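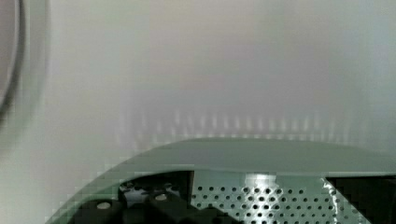
Page last changed: September, by A-yeong

Pale walls: your questions

We get more post about plain pale walls than about anything else at Kanulside, and we love it! Selim Eren and A-yeong Kong run the Thursday painting evenings and wrote the answers between them.

Is grey-white boring?
Not to us! A plain wall in a pale grey-white changes all day long. One corner goes bright, the middle drops back to something softer, and in some lights you get a touch of mauve you'd never have picked off a chart. Watch yours for a whole day before you decide it needs a picture on it.

Mine looks faintly purple in the middle. Did I mix it badly?
Probably not. Pale greys pick up colour from whatever is near them — carpet, curtains, a big coat on a hook. Hold a sheet of white paper flat against the wall and compare. If the paper goes mauve too, it's the light and your paint is fine.

Why are there soft stripes low down on my wall?
We're very fond of these. Light bouncing off or passing through anything with slots or holes can throw a row of pale bars on a smooth wall, and they usually fade away at the ends. Move things about near the wall one at a time and see if the stripes move with them. If they stay put in every light, they may be roller marks, and those want a light sand and another coat.

Which grey do you use in the workshop?
Lamlow for the big walls and Cha for the small back room, which gets less sun and likes a warmer shade. Both are our own mixes and we're happy to share the recipes if you come along.

How many coats?
2 over a sound, clean wall. Over dark green, expect more (Selim's hallway took almost a week of evenings and he still talks about it).

Do I have to sand?
If you want it really smooth, yes. We start at 60 grit on lumps of old filler only, then go to 100 for the whole wall. Wear a mask and wipe down afterwards with a barely damp cloth.

Where do I find you?
79 Brukby, the side door, from seven in the evening. Bring old clothes and a photo of your wall taken in daylight — and another with the lamps on, if you can!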